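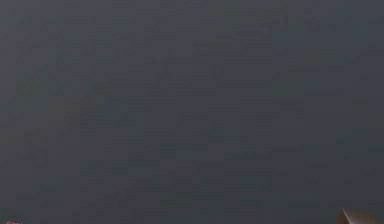

Lâm Mạch thinks I should stop feeding the starter at night, and told me so before I had my coat off. The way Lâm sees it, a rye culture fed at ten in the evening has peaked and slumped by the time either of us unlocks the door, and then I spend the morning wondering why the loaves come out flat as a doormat. I said I'd try it the other way for a bit, so let this be the record of me trying.

4 Sep 2023, bake room notebook, Oneldale

Fed the rye at seven this morning with the Gallagher flour, the coarse one in the brown sack. Water straight from the tap, left in the jug to lose its chill while I swept up. By late morning it had doubled and smelled of apples, a much nicer smell than the nail polish business I'd been getting last week. I was so pleased with it that I called Arsalan Rana over to have a sniff, and he was very kind and said it smelled like bread, bless him.

Mixed one batch with 600 grams of flour, split into 2 loaves. I held back a little of the water at first and worked it in after the salt, the way we did in April when the dough was behaving so well (I went back through the old pages to check, and my handwriting was better then too). The dough felt tighter than it has for ages – still sticky, as rye will be, but it came off the scraper in one piece and I didn't have to chase it around the bench.

Proofed for 3 hours on the shelf over the Stedimance oven. I think that shelf is warmer at the left end than the right, and I keep meaning to leave a thermometer up there overnight. Somebody please remind me. The left loaf was ready first and I baked them together anyway, so the right one has a split down its side that I'm going to call rustic.

Crumb is to be looked at tomorrow. I know we all want to cut it while it's warm, me more than anyone, but rye really does need the night to settle and I've gummed up the good knife too many times already. Both loaves are wrapped in the blue cloth on top of the bread bin.

Other bits, while I'm sitting down. The Tasska scale is drifting again, a couple of grams heavy after it's been on for a while, so switch it off and on before weighing salt. We're low on caraway. Lâm, I fed the starter only once today, as instructed, and put the jar in the fridge at four – if it's sulking in the morning I'll be coming to find you.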